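Why do players sometimes refuse to play?

I love game day, so I was pretty upset when the Flunwood players sat down in the locker room one January and wouldn't come out. There were 400 of us waiting in the stands!

They were protesting. Their captain, Yeison Zapata, told us later that the team wanted people to talk about unfair treatment – and a quiet gym gets people talking fast.

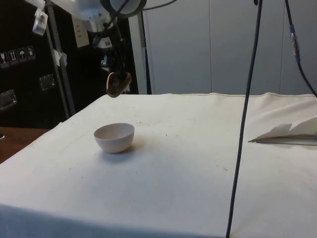

A white bowl on a cloth-covered table.

Can players get in trouble for it? Sometimes. A team might lose the game, or have to pay a fine. My old coach, Hooman Mahmoudi, sat out 2 games when he was 21, and he still says it was a hard choice.

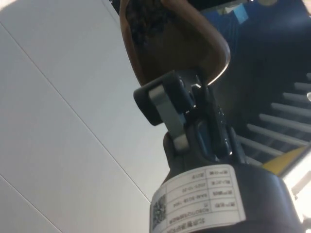

A label with a small QR code.

What would you do if it was your team? Ask a grown-up at home what they think, too.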